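4.2 Attendance, belonging and the trouble with self-report

The parish renewal literature rests heavily on what people say about themselves. Godoy's survey instrument, used in most of the diocesan studies we reviewed, asks respondents whether they feel "more bound to the life of the parish" than they did a year earlier. Those who are asked are nearly always those who are present. A person who drifted away in April is not at the back of church in the autumn to tick the box marked "less". We find it hard to see how a measure built in this way could ever report decline, and in the studies available to us it never has.

Our own returns from Skerkness give some reason for doubt. The parish ran a ten-week course of shared prayer and Scripture reading and gave out 635 questionnaires before it began. Of those who finished the course and answered both times, 60 per cent said their faith had grown. This figure has been quoted to us more than once as proof that the course worked. It is proof that people who complete a course tend to speak well of it. The Mass counts, taken by the same ushers using the same method, did not move in either direction by enough to be worth a table.

Pasichnyk (personal communication) objects that counting heads misses the point, and that a change of heart need not show up in the pews. We accept this as theology. As a finding it is awkward, for a change that need not show up anywhere cannot be tested, and the same writers are happy enough to cite attendance when it rises.

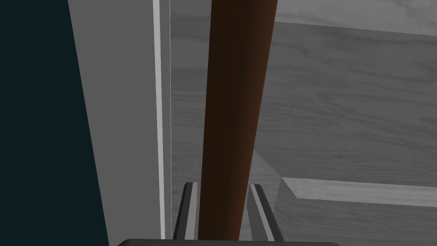 Figure 3. Rendered view: a brown pole and the dark fingers of a gripper.

A second claim concerns objects and gestures. Several authors hold that handling things in worship (a candle, a palm, the processional cross) ties people to one another more firmly than words do. Tawhiri makes the strongest case, arguing that whoever carries the cross "carries the congregation with it". The evidence offered is a set of 20 interviews, all with people who had volunteered to carry something. It would be odd if they had found the task empty. Nor is the physical act itself as telling as the argument needs it to be. The rod in Figure 3 is tall, rounded and reddish-brown, wider towards the top, and with fingers on either side of its lower end it could serve as a diagram of holding a staff; no reader would take it for devotion. What makes the difference in church is what the bearer and the people watching already believe, and that is the part the interviews took for granted.

We do not say that gesture is unimportant. Older members of the Skerkness parish spoke at length about kneeling, and about how strange it felt to stop when their knees gave out. But they described the loss of a habit kept over a lifetime, and the course offered ten weeks. Mirketti's suggestion that a short programme can "recover the body's memory of prayer" seems to us to run the two together.

The Drillow study is better than most. It followed people who dropped out as well as those who stayed, and it asked them why. The answers were plain: shift work, a sick parent, a falling-out over the music. Few mentioned doctrine, and fewer still mentioned holiness in any sense that a preacher would recognise. The authors treat these replies as surface reasons with a spiritual cause underneath. They may be right, but nothing in their data supports it, and a man who says he stopped coming when his shifts changed should perhaps be believed until there is cause to think otherwise. We return to the coding of these replies in section 5, where the category "spiritual dryness" gives particular difficulty.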